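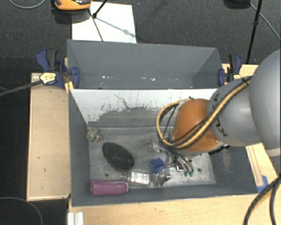
Section 4. Working Around the Picking Cell: House Rules and Good Practice

Read this section before you power up the arm. Read it again after the first time you think you don't need to.

The rules apply to every Lirar picking cell with a sheet-metal bin, whether it was installed by Nolte or put together on site by people who were fairly sure they had seen all the screws before. Where your site has stricter rules, follow those. Where your site has looser rules, follow these.

4.1 Before power-up

1. Check that the emergency stop is within reach of where you will be standing. Within reach means with your arm, while leaning on nothing.

2. Press the emergency stop, then release it. If the pendant does not report a stop, the cell stays off until it does.

3. Check the clamps that hold the bin. Try to rock the bin by hand. If it moves for you, it will move for the arm, and the arm won't mention it.

4. Clear the floor of the bin of anything left from the last session that is not on today's object list. Pens count. So does the thing you were going to come back for.

5. Follow the cables with your eyes from the wrist back to the shoulder. They should have enough slack to let the wrist turn and not so much that a loop can catch on the bin wall.

6. Confirm that the program loaded on the pendant is the one you mean to run. Program names such as "final", "final2" and "use this" are not accepted as confirmation.

NOTE: Bar clamps are allowed for temporary setups. A temporary setup becomes a permanent one after 32 operating hours, at which point the bin must be bolted down. The clamps are usually the last to hear about this.

CAUTION: Do not route cables over the front lip of a bin. The lip is an edge, and it will behave like one.

4.2 Placing objects in the bin

1. Stop the arm and wait for the pendant to show HOLD. An arm that is standing still may only be thinking.

2. Place objects by hand, one at a time. Do not pour them in from a box. Pouring is faster and gives you a heap in one corner, which you will then spread out by hand anyway.

3. Mix shapes and surfaces. A good load has something round that rolls, something with flat sides, something soft and something clear. A bin of identical blocks will give you splendid results and tell you nothing about Monday's parts, or anyone else's.

4. Keep bottles closed and empty. The cell is not rated for liquids, and neither is the carpet.

5. Leave out glass, batteries, blades, food and anything under pressure. If you have to ask whether an object is under pressure, leave it out.

6. Take your hand out of the bin, step back behind the marked line and only then clear HOLD.

NOTE: Clear plastic is hard for many cameras to see. A missed pick on a clear object is a result. Log it and carry on. Do not wrap the object in colored tape to help it along and then report the improvement.

WARNING: Never reach under the gripper to nudge an object, even in HOLD. If an object has to be moved while the gripper is low, jog the arm up first. The two or three seconds this costs you are already in the schedule.

4.3 Gripper and fingertips

The fingertip pads are wear parts. They are small and cheap, and they are blamed for far less than they cause.

1. With the cell powered off and locked out, wipe the pads with a dry, lint-free cloth.

2. Look for splits, shiny patches and pads that have started to turn on the finger. Replace both pads together. One new pad and one old pad will grip like two people carrying a sofa who have stopped speaking.

3. Check that the small screws on the gripper are seated. Use the driver supplied in the Fovham kit. The driver that nearly fits is how the screws got that way.

4. Close the gripper on the test block at the low force setting. The block should come up straight. If it tilts, go back to step 2.

5. Write the pad change in the cell log. Pads that were "changed recently" are treated as never changed.

4.4 Recovering from a jam

1. Press the emergency stop.

2. Look at what has happened before touching any of it.

3. If an object is trapped between the gripper and the bin floor, do not pull it. Reset, select reduced speed and jog the arm straight up. Sideways is a popular choice and bends fingers.

4. If a cable has caught, lock out the power, free the cable by hand and check the jacket along its full length. A nicked jacket takes the cell out of service. Tape is not a repair, including the good tape.

5. Run the empty-bin cycle once before putting objects back.

If the pendant shows fault code 181, the arm has met more resistance than it expected. Find the cause before you reset. Fault 181 can be cleared over and over with one button, and the Flestimcombe service desk can always tell when it has been: the log reads like someone calling an elevator.

4.5 Housekeeping

Scuffs, dust and stains on the walls of a bin do not affect its strength, and the bin need not be repainted for looks. Repaint or reline it only if the marks confuse the vision system, and rerun the calibration in Section 6 afterward. Holes in the bin floor may be left open if no object on your list can drop into them.

Keep paper, rods, loose tools and spare clamps outside the arm's reach, including the part of its reach that you have never seen it use.

At the end of a session:

1. Park the arm above the bin with the gripper open.
2. Power off and lock out.
3. Empty the bin.
4. Sign the log.

Step 3 is the one that gets skipped. See 4.1, step 4.

Spare pads, bolts and bin hardware are ordered under kit number 1542. For moving the cell to a new platform, go to Section 5, and bring a second person.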